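Filed under: Workshop notebook / Packing and props

Monday, January 10, 2022

First day back at the bench. Spent the morning on the prop food and the bagging question, the afternoon on storage. Writing it up now before the notes get mixed in with the Flero order.

Starting point: the Stivari box came in before the break and was still taped up under the window. It held 64 clear bags, flat, no zip, and a sleeve of stiffer clear sheets that we had not asked for. Packing slip says 50 bags, so either they rounded up or somebody else is short. I kept the slip. The sheets are not on it at all. Put them on the shelf with the cutting mats for the time being.

Bags. The Stivari ones are thinner than the Morris ones we used in June. Good: they fold down small and they take the shape of whatever is in them. Bad: they cling to each other in the stack, and to my sleeve, and once one has been crumpled it stays crumpled. I tried flattening a few under the big atlas over lunch. They came out with the same creases, only flatter. Not worth doing again. Crumpled ones go in the practice pile and clean ones stay in the box with the lid on.

To get one open I ended up rubbing the mouth between two fingers, same as at the grocery store. Damp sponge works better. Left a sponge in a saucer next to the box. Please wring it out before you use it, a wet bag is worse than a stuck one.

Food. Went through the whole prop drawer. Sorted by whether it rolls:

Rolls badly: lemon, both limes, the small tomato.
Rolls a bit: eggs, the plum.
Stays put: bread, cheese wedge, pear if you lay it on its side.

The plum has a split along the seam and the stem has come off the pear. I glued the pear. The plum I taped, and it looks taped. Gornska sells them singly, so add one plum to the next order, nothing else needed from them this month.

Baskets. We have been using three different ones and it makes the notes hard to compare. The wire one catches thin bags on the welds, two torn this morning alone. The deep gray tub is fine for storage but you can't see what is at the bottom without leaning over it. I want to settle on the white plastic one for all the table work and retire the other two to the shelf.

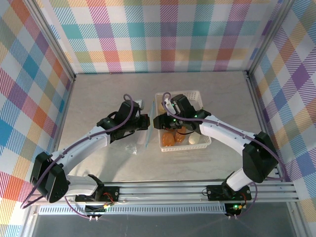 The basket also decides how much food goes out at once, and I would like to keep that small. Two of the orange ones next to each other toward the front, with the white egg shape on their right, leaves plenty of open floor in the basket, and anything can be lifted without dragging its neighbor along. The walls are all little openings, so light gets in from the sides too. A clear bag left on the gray top is harder. The creases show up where they catch the light and the rest more or less disappears against the marble pattern. Check the table for bags before wiping it down.

Tried 6 pieces in the basket later on to see how it went. Too crowded. The egg went underneath and I had to take two things out to reach it. Three or four is comfortable, depending on the shapes.

Labels. The old masking tape ones on the drawers are peeling. Redid the top row in marker on white tape: BREAD, FRUIT, EGGS, BAGS NEW, BAGS USED. The bottom row still says what it said in June, which is wrong for at least two drawers. The one marked LIDS has string in it.

Table wiped with dish soap and plain water, then dried. The glass spray leaves a haze on that top, so I moved it to the sink cupboard.

Still to do:
- write to Stivari about the count and ask what the sheets are
- one plum, Gornska
- find out if the Flero baskets come in white, and whether the holes go all the way down
- bottom row of labels
- new home for the string
- throw out the torn bags, they are in the wire basket by the door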